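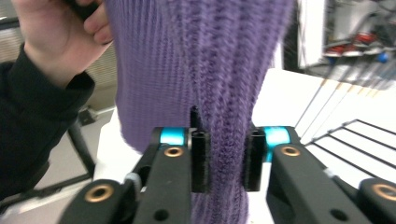 Day one of the Great Knitwear Reckoning. I have set aside one evening to fold everything I own that was once a sheep or is pretending to have been. Thread, because I will need witnesses.

Ground rules: if I wore it this winter, it stays. If I wore it last winter, it gets a hearing. If I can't remember which end my head goes in, Usunby thrift has a donation door that's open till 6.

The purple ribbed one first. Ribbing is a wonderful invention. It hugs you in the store and then spends the rest of its life getting longer. On a hanger mine was headed for the floor at a steady pace, so no more hangers.

People fold knits in thirds. I know this because the internet has 4000 videos about it and they all have the same beige bed.

My method, developed over 15 years of doing it badly: hold it up by the top, let it hang until it quits swinging, lay it face down, sleeves across the back, bottom up to the middle, then once more. Put it on the pile. Watch the pile lean.

Purple is a terrible color to own, by the way. It goes with gray and with other purple. I have bought three gray things to support this one purple thing, like a dependent.

Sweater number whatever. Found a Dellbridge receipt in a cardigan pocket. It was for the cardigan. Return window: 40 days. Date on the receipt: March, and not a recent March.

Someone in the replies asks if I roll or fold. I rolled for one year. You open the drawer and it looks like a bakery, then you pull out one roll and the rest relax into a heap.

Pilling update: I own a fabric shaver. It's in the drawer with the dead batteries, in the sense that its batteries are also dead.

Someone else wants to know about cedar blocks. I have cedar blocks. They smell like nothing now. You're supposed to sand them, and I'm not going to be a person who sands her closet.

The Ní Mhurchú pattern scarf I started knitting myself has surfaced, still on the needles. It is 21 rows long. It could warm a wrist. Back in the bag, see you next January.

Final tally: one drawer that closes, one drawer that closes if you lean on it, and a donate bag with two sweaters and a single glove in it. The glove is going because I'm tired of hoping.

Took the purple one back out to wear because the apartment is freezing. So that's the pile started over.

Jan 29, 2024

Also the Netgate router was under the scarves. Explains the wifi.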